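Cutance – scheduled post exporter for small social media teams

Version 3, data card and setup notes
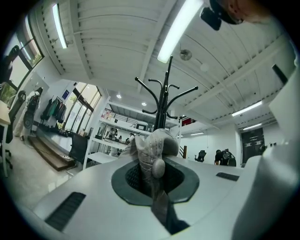 Cutance reads a folder of draft posts and writes one export file per channel, in the layout that the Petchrat scheduler accepts. It does not publish anything itself. Posts are checked for length, missing links and duplicate campaign tags before export, and anything that fails is left out of the file and listed in the log.

What is in the package

The exporter script, a default settings file, and a sample set of 1217 posts for testing. The sample posts were written by the content desk at Cludovwood between campaigns and never went live. Of these, 579 are plain text, 267 carry a link only, and the rest carry a link and a campaign tag. There is no customer data in the set, and account names have been replaced with short codes.

Fields

post_id – whole number, unique within the set
channel – short code for the page or account
body – post text, UTF-8, line breaks kept
link – full address, may be blank
tag – campaign tag, lower case, no spaces
send_at – local time, 24-hour clock
status – draft, ready or held

Only posts marked ready are exported. A held post stays in the folder and is skipped without a log entry. If status is blank the post is treated as a draft.

Running it

Put the drafts in the input folder, one CSV per campaign. Set the time zone in the settings file. The default is London, and daylight saving is handled from there. Run the script with the name of the campaign, or with the word all. Output goes to the export folder and overwrites any file of the same name.

A dry run prints the log and writes no files. Use it the first time a new channel is added, as a mistyped channel code creates a new export file with no warning.

Known problems

Link previews are not checked. If the landing page has changed its title, the scheduler will show the old one until its cache clears.

Emoji made of several characters are counted by part, so a post near the length limit may be refused when it would fit. Shorten the text or raise the limit for that channel by hand.

Files saved from older spreadsheet programs sometimes carry a stray mark at the start of the first column name. Version 3 removes it. Earlier versions report post_id as missing.

The Zukunska import format is no longer supported. A converter was kept in the tools folder until May and has now been removed – old files need to be saved again as CSV.

Licence and contact

The script and sample posts may be used and changed freely inside your own organisation. Please do not post the sample text on live pages.

Maintained by Malcolm Marsden. Bug reports should include the log, the settings file and the post_id of at least one affected post.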